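### 4.3 Open-day demonstration

The bin-clearing cell was shown to visitors during the department's open day in June. We treated the day as an informal trial of the system outside our own test schedule, with the same controller settings as in Section 4.2. Sessions ran from the morning until late afternoon, with a break at midday. In total 252 grasps were attempted over 36 sessions.

Each session began with an operator, Thanakorn Tanasarn or Somkiat Ongart, placing objects in the bin. Visitors could then ask for a particular object to be picked first, or for the objects to be turned or moved closer to a wall. Requests of this kind were common, especially from younger visitors, and they produced layouts that we had not used in the laboratory trials. The objects came from the Rezende set, which mixes plain shapes with household items. Figure 6 shows the cell with an orange-red cube and a blue round hairbrush on the bin floor, and the green gripper part close to the left wall. 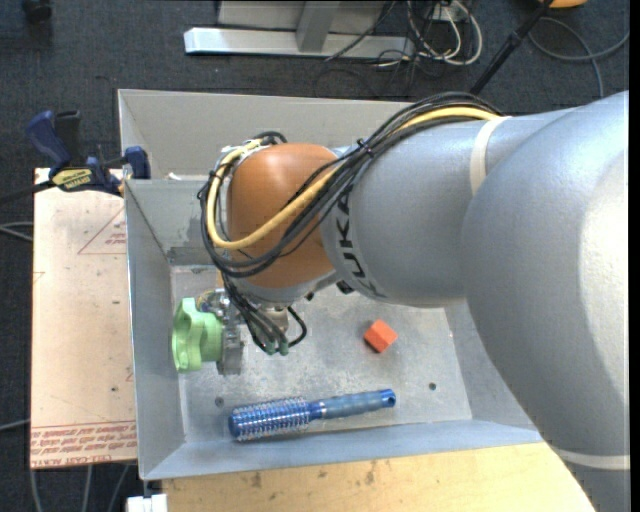

**Figure 6.** The KUKA arm over the metal bin at the open day. The two objects lie on the flat floor, inside the sloping walls.

### 4.4 Observations from the open day

Grasps were scored by the operator at the time, using the three outcomes defined in Section 3. No attempt was repeated to improve the score. The cube was picked in most layouts, and its failures came mainly when visitors had asked for it to be set against a wall. The hairbrush was harder. Grasps on the handle usually held, but grasps near the bristles tended to roll the brush before the gripper had closed.

The operator stopped the arm by hand on 9 occasions. Six of these were to answer questions — visitors wanted to know what the arm would do next — and the others followed a planned path that passed too close to the bin wall. These stops are left out of the timing results in Section 5, but the grasps themselves are kept.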